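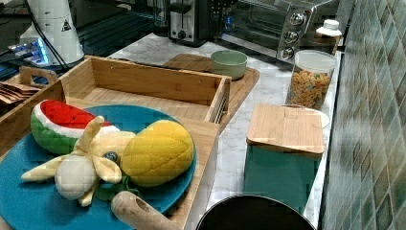 What I Learned From a Month of Packing Lunches

Posted in December by Sioned Landeg

So my youngest started at the new school in Grimshaw this fall, and the cafeteria there is being rebuilt, which means lunch comes from home. Every day. For both kids! I have packed lunches before, of course, but only in that "oh, field trip tomorrow, where's the bread" kind of way.

The first week I went way overboard. I had a chart. I had tiny skewers. I made a pasta salad with five kinds of vegetables in it and it came home looking exactly like it did when it left (a bit warmer, maybe). My daughter said it was "too mixed." Fair enough, I guess.

After that I calmed down. Sunday nights are out, I'm useless by then, so I do the chopping while dinner is on the stove and everybody is already underfoot anyway. Cucumbers, cheese, whatever fruit is cheap. Melon goes over well if I cut it small and drain it first. Bananas I've given up on -- they come back brown and smelling up the whole backpack, and then the library book smells too.

The biggest hit has been leftover pancakes. Cold! With a little jam in the middle, folded over like a taco. My son trades them, apparently, and the going rate is one pancake for a handful of pretzels. I make about 36 at a time now and freeze them flat on a cookie sheet before they go in a bag.

I did buy the fancy divided boxes from Plusside, and the lids are great but the latches are a pain for a six-year-old. We practiced at the kitchen table until she could pop it open without launching grapes at the dog.

My sister over in Helemness thinks I should just do peanut butter every day and be done with it. She may be right, only our school doesn't allow it, so sunflower butter it is. The kids like it fine on crackers and won't touch it on bread.

If you have a soup thermos that doesn't leak, please tell me which one. I've been through two.

Recent posts
The Great Sock Sort
Our rainy weekend in Prerkanar
Freezer muffins, two ways

Contact | Copyright Sioned Landeg | Back to top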